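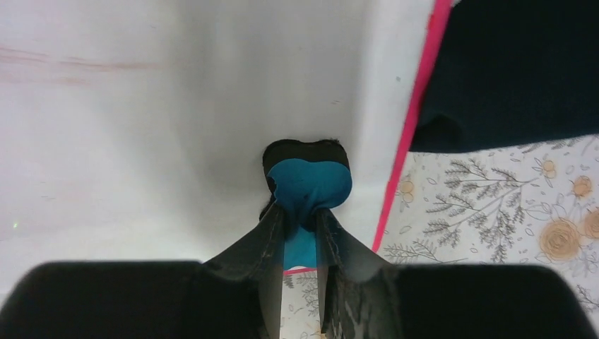 Plellier finger pair holding a blue and black fabric item. Both fingers show surface wear.

Plellier Finger Pair, Revision 2
Sold as a matched set by Kragh

Status: replacement offered for early sets

Revision 2 replaces the first Plellier fingers, which were withdrawn in September after reports of slipping on fabric. The grip face on those fingers polished smooth with use. The controller still read a closed grip after the cloth had started to slide, so no fault was raised and the arm carried on with its move.

Leif Bach traced the fault on our own bench. Slipping began at around 300 cycles on folded cotton, and by 315 the test piece dropped every time. Thin rigid items held longer, but they could turn in the grip.
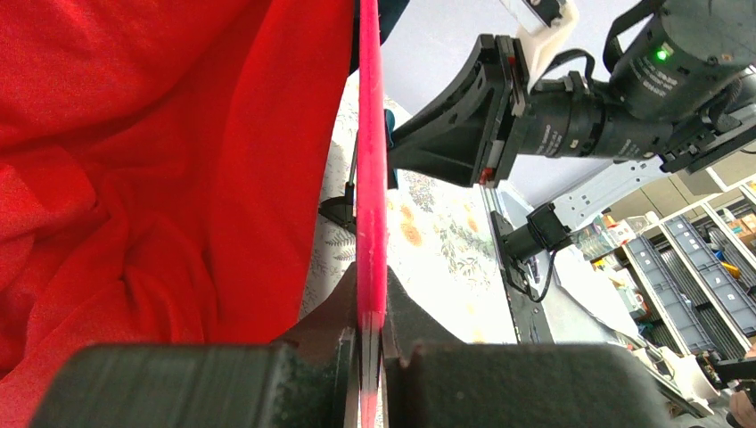 The turning matters most where two arms share a table. A part that swings out of line can meet the other arm before either one stops. Keep hands off the table while the arms are powered — a closed reading on the old fingers does not mean the part is secure.

What to do if you have the first revision
Stop using the set for handovers between arms.
Check the grip faces every 50 cycles until the new pair arrives.
Replace both fingers together. Do not mix revisions.
Run the grip calibration again after fitting.

Revision 2 fits the same mount and uses the same screws. Cable routing is unchanged.

Returns and questions: Brigitta Marti, Kragh parts desk. Please include the set number from the packing slip.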